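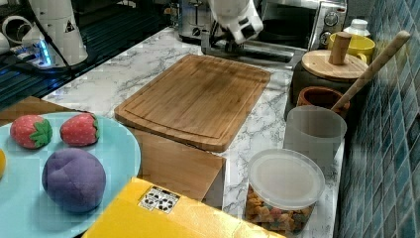 Toy strawberries on a plate, cutting board on the counter.

Cluden adds sermon notes to Pimico, price stays put

Pimico 31 is out. Small update but preachers have been asking for it since May. You can now keep sermon notes right next to the passage, and they stay put when you switch translations. Old version dumped them in a separate folder, which drove people nuts.

Also new: search across all your past sermons at once. Cluden says the library now has 1356 titles, 783 of them free with the basic download. Mostly older commentaries, a couple of Greek and Hebrew dictionaries, maps. The full set is still $200, one payment, no monthly fee.

Moving over from Manix? Notes import fine, highlights dont. Cluden says a fix is coming, no date given. Back up your Manix files first, and keep the backup till you've checked a few sermons by hand.

Runs on Windows and Mac. Tablet version does reading and search only, no note editing yet. Large print setting for the pulpit is under View, not under Settings where it used to be.

Churches with a group license get the update free thru the Org page, same login as before. Downloads were slow this morning, so try after 9 pm if yours keeps stalling. Longer review when we've had time to realy use it.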